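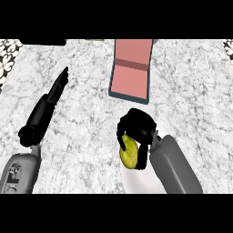 大理石ってなに? 石のもようのひみつ

白い石に、けむりみたいな灰色のすじ。台所の台とか、ホテルの床とか、銀行の柱とか。見たことある人、多いはず。あれが大理石(だいりせき)。英語だとマーブル。マーブルチョコのマーブルも、マーブルケーキのマーブルも、もとは同じ言葉。

きょうはこの石の話。ちょっと長いけど、とちゅうで休んでもOK。むずかしい漢字にはなるべく読みがなをつけた。つけわすれがあったら、おうちの人に聞いてください。

もとは海のそこ

いきなりだけど、大理石はもともと海の生きものだった。

えっ、と思うよね。順番に話します。

大むかしのあたたかい海。サンゴがいて、貝がいて、目に見えないくらい小さな生きものもどっさり。こういう生きもののからだには、かたいところがある。貝がら、サンゴの骨ぐみ、小さな小さなカラ。生きものが死ぬと、やわらかいところはなくなって、かたいところだけが海のそこにしずむ。

しずむ。つもる。またつもる。

上からどんどんつもると、下のほうは重さでぎゅっとおされる。水がぬけて、つぶとつぶがくっついて、やがて石になる。この石の名前は石灰岩(せっかいがん)。日本にもたくさんある石で、セメントの材料になる。学校のグラウンドの白い線の粉も、石灰岩のなかま。

でもまだ大理石じゃない。ここからもう一段。

地下でやかれて、生まれかわる

石灰岩が、地面の深いところへもぐっていくことがある。大地はゆっくり動いているので。つめがのびるくらいの速さ、とよく言われます。

深いところは熱い。おす力もすごい。それか、すぐそばに熱いマグマが上がってくることもある。マグマというのは、どろどろにとけた岩のこと。

そうすると石灰岩は、とけないまま、中のつぶだけがつくりなおされる。小さなつぶがくっついて、大きめのきらきらしたつぶになる。貝がらの形は、たいていここで消えてしまう。

これが大理石。

クッキーの生地をオーブンに入れるところを考えてみて。材料は同じなのに、出てきたら別のもの。手ざわりもちがう。こういうふうに熱や力で生まれかわった石を、変成岩(へんせいがん)とよびます。テストに出るかも。

石の3つのグループ

ついでに。石は、でき方で大きく3つに分かれる。

火成岩(かせいがん)。マグマがひえてかたまった石。お墓によく使うみかげ石はこれ。
堆積岩(たいせきがん)。つもってかたまった石。石灰岩はこれ。
変成岩(へんせいがん)。熱や力で変わった石。大理石はこれ。

つまり大理石は、堆積岩から変成岩へひっこしした石、ということになる。

すじはどこから来た?

さて、もよう。

石灰岩がぜんぶまじりっけなしだったら、大理石はほとんど真っ白になる。でも海のそこには、ほかのものもつもる。川から来たどろ。砂。生きものの残りかす。そういうのがまざったまま地下でおされると、ぐにゃっとのびたり、おりたたまれたりする。それがすじに見える。

石のわれめに、あとから水がしみこんで、水にとけていたものがたまってすじになることもある。

すじの太さはばらばら。かすれたのもあるし、枝わかれするのもある。集まってもやもやしている場所もあれば、すかっと白い場所もある。同じもようの石は二つとない。だから石を切る人は、どこで切るかをすごーくなやむらしい。

色のもと、早見表

灰色や黒 … 炭のなかま(黒鉛など)
赤やピンク … 鉄。さびの色と同じしくみ
黄色や茶色 … これも鉄。赤とはちがうくっつき方
みどり … 蛇紋石(じゃもんせき)という鉱物など
白 … まざりものが少ない

赤も黄色も鉄、というのがおもしろいところ。

山から切りだす

大理石は、山や地面の下から大きなかたまりで切りだす。その場所を石切り場(いしきりば)という。

むかしはどうしたか。岩に穴をならべてあけて、木のくさびを打ちこんで、水をかける。木は水をすうとふくらむ。その力で岩がぱかっとわれる。水と木で岩をわるなんて、考えた人すごい。

いまは、ダイヤモンドのつぶをつけた長いワイヤーを使うことが多いです。ぐるぐる回して、水をかけながら、ようかんを糸で切るみたいに切る。水をかけるのは、ワイヤーをひやすためと、粉がとばないようにするため。

切りだしたかたまりは工場へ。うすい板に切って、みがく。はじめはざらざらのといしで、だんだん細かいのにかえていく。さいごは顔がうつるくらい、つるつる。歯みがきより、ずっと時間がかかる。

大理石のにがてなもの

見た目は強そう。でも弱点があります。

まず、すっぱいもの。レモンじる、お酢、オレンジジュース。大理石はカルシウムの入った「炭酸カルシウム」というものでできていて、これが酸(さん)にとけてしまう。つるつるの台にレモンじるをこぼすと、そこだけ白っぽくくもる。ふいても消えない。よごれがついたんじゃなくて、表面がけずれちゃったから。

つぎに、色のこいもの。ぶどうジュース、しょうゆ、カレー。石には目に見えないすきまがあって、そこにしみこむ。こぼしたらすぐふく。これ大事。

それから、かたいもの。大理石のかたさは、十段階のものさしで3くらい。みかげ石のほうがだいぶかたい。ナイフでひっかくときずがつく。まな板のかわりにはしないでね。

ものさしの話。これは「モース硬度(こうど)」といって、1がいちばんやわらかくて、10がいちばんかたい。1は滑石(かっせき)、10はダイヤモンド。人のつめは2と半分くらい。つまり大理石は、つめよりほんのちょっとかたいだけ!

やってみよう 貝がらとお酢の実験

大理石をとかすのはもったいないので、かわりに貝がらか、たまごのカラを使います。中身はほとんど同じ、炭酸カルシウム。

用意するもの
・あさりの貝がら 2まい(よくあらっておく)
・とうめいなコップ 2こ
・お酢
・水
・ノートとえんぴつ

やりかた
一、コップのひとつにお酢、もうひとつに水を入れる。半分くらいまで。
二、貝がらを1まいずつ、そっと入れる。
三、すぐ見る。あわは出てる?
四、12時間おく。夜に入れて、朝に見るのがらく。
五、水でよくあらって、さわってくらべる。

お酢のほうから出るあわは、二酸化炭素(にさんかたんそ)。サイダーのあわと同じもの。貝がらは表面がざらっとしたり、うすくなったりする。そのまま何日もおくと、もっとうすくなる。お酢はとちゅうでとりかえるといい。

注意。お酢が目に入るととてもいたいです。かならずおとなといっしょに。コップにふたをぴったりしめるのもだめ。ガスがたまってあぶない。おわったお酢はのまないこと(のまないと思うけど)。

どうして「大理」石?

中国に大理(だいり)というところがある。雲南省(うんなんしょう)という、南のほう。そこでとれるきれいな石が有名だったので、地名がそのまま名前になった。

日本でも大理石はとれる。山口県や岐阜県など。国会議事堂の中にも、日本のいろんな場所の石が使われている。見学できるので、行ったら壁と床をよく見てみて。

イタリアのカッラーラという町の白い石もとても有名で、大むかしのローマの人も使っていた。遠くから見ると山が雪をかぶったみたいに白い。雪じゃなくて、石。

化石さがし

ここ、おすすめコーナー。

古いデパートや駅の壁に、石の板がはってあることがある。そこにアンモナイトが入っていることがあるんです。ほんとに。うずまきの形をさがす。

あれ、さっき「貝がらの形は消える」って言ったよね? そう。するどい。じつはお店や建物では、みがくときれいな石灰岩のことも「大理石」とよぶことが多い。地下でやかれていないから、化石が残っている。石の研究をする人と、石を売る人で、言葉の使いかたがちがうわけです。ややこしい。

さがすときのコツ
・人のじゃまにならないところで
・石をたたいたり、ひっかいたりしない
・茶色やベージュの石がねらいめ
・ぐるぐる、つぶつぶ、きのこみたいな形、ぜんぶあやしい
・見つけたらスケッチ。場所も書いておく

お話「クラロルゲートの階段」

さいごに短いお話をひとつ。クラロルゲート(Clullolgate)という町のお話です。

町のまん中に、白い大理石の階段がありました。90だん。毎日たくさんの人が上り下りします。

石のまん中は、すこしずつへこんでいきました。みんながまん中を歩くからです。雨がふると、へこみに水がたまって、小さな鳥が水をのみにきます。

むかし、この石は海のそこの貝がらでした。それから地下でやかれて、山になって、切りだされて、階段になった。いまは、くつのうらにけずられて、ほんのちょっとずつ粉になっています。粉は雨に流れて川へ。川から海へ。

海には、その川の水をつかってカラをつくる貝がいます。

おしまい。

ことばメモ

石灰岩 … 生きもののカラなどがつもってできた石
変成岩 … 熱やおす力で変わった石
炭酸カルシウム … 貝がら、たまごのカラ、チョーク、大理石のもと。チョークには別の材料のもあるよ
石切り場 … 石を切りだすところ
モース硬度 … 鉱物のかたさのものさし

つぎは「砂はどこから来るの?」を書くよていです。砂つぶを虫めがねで見るので、公園や海の砂をひとつまみ、紙につつんでとっておいてくだい。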